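Super paperwork at home – kitchen table tips

Dec 15, 2018

Quick ones this time, end of year and I'm buried. These are for anyone with an old super fund or two and a drawer full of statements. Not financial advice, I'm only good at paper. For what to do with the money see a licensed adviser or ring your fund.

Getting started

Empty the drawer. All of it. Onto the bench, the bed, wherever you've got room. Don't read anything yet or you'll be there till midnight with a statement from your first job and a cold cup of tea.

Sort by fund first, then by year. Most people do it the other way and then wonder why they can't find anything. Fund names change too – mine went from Lulgate to Lomum without me noticing, and I had two piles going for the same account. Check the member number, not the logo.

Staples out. They catch on everything and rust if the folder lives in the laundry like mine did. Bulldog clips are fine.

What to keep

Last annual statement from every fund, always. Anything showing insurance cover. Beneficiary nominations, with the date you signed. Letters confirming a rollover, both ends if you have them. Any notice about claiming a deduction on your own contributions, plus the fund's reply. That reply matters, dont chuck it.

Glossy newsletters can go. So can the fourth copy of the product guide. Shred anything with your tax file number on it – cheap shredders jam, so feed it two sheets at a time and give it a rest.

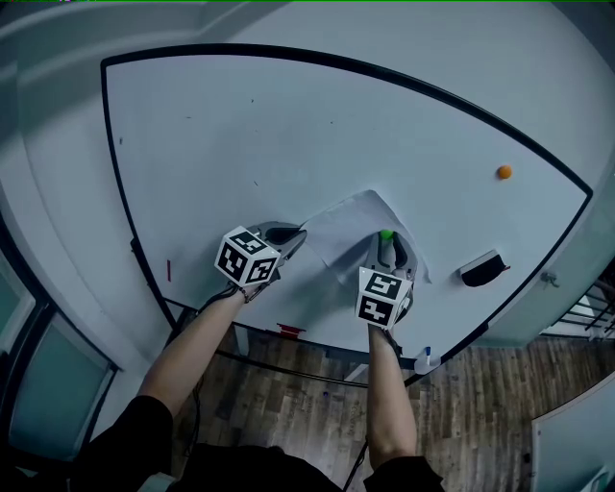
Beneficiary forms are where most people come unstuck, so do those on a day when you're not tired. Some nominations lapse after a few years and you have to sign again, and some need two witnesses who aren't getting any of the money. Read the back page before you invite the neighbours over. Clear a proper surface too, you want everyone signing flat and not on someone's knee. A big white table with a black border and rounded corners is about ideal, blue pen shows up nicely and you can both get your elbows on it. Date it the same day everyone signs. Photocopy before posting.

Finding lost accounts

Every old job is a possible account. Write down your employers in order, even the short ones. I did eleven weeks packing trays at a nursery out at Brallthorpe and there was super from it, nearly 4,000 sitting in a fund I'd never heard of.

You can look these up online now through the government site. Have your old addresses handy. Maiden name too if you had one. If you phone instead, go early, my longest wait was 161 minutes on hold and then it dropped out.

Before you roll anything over check the insurance on the old account. Close the account and the cover usually goes with it. Ask the question in writing, keep the answer.

The folder

Get one with dividers. I use a Marti one, the spine's wide enough to write on. Order from the front:

Contact page – fund, phone, member number
Latest statements
Insurance
Nominations
Rollovers and tax letters
Everything else

Pencil for the contact page, numbers change. Plastic sleeves for anything with a signature. Thermal paper receipts fade so copy them.

Tell someone where it is. On top of the fridge is not a filing system but at least mine can be found there.

Once a year

Statements mostly turn up after June, mine's usually here by September. When it lands, check three things while you're standing up: address right, employer payments all there, nomination still current. Compare employer payments with your payslips, becuase a line on a payslip doesn't mean it was paid in.

If something's missing ask payroll first, politely, by email. Then the fund. Write down the date and who you spoke to on the inside cover of the folder.

Next up, sorting the warranty drawer. Bring tape.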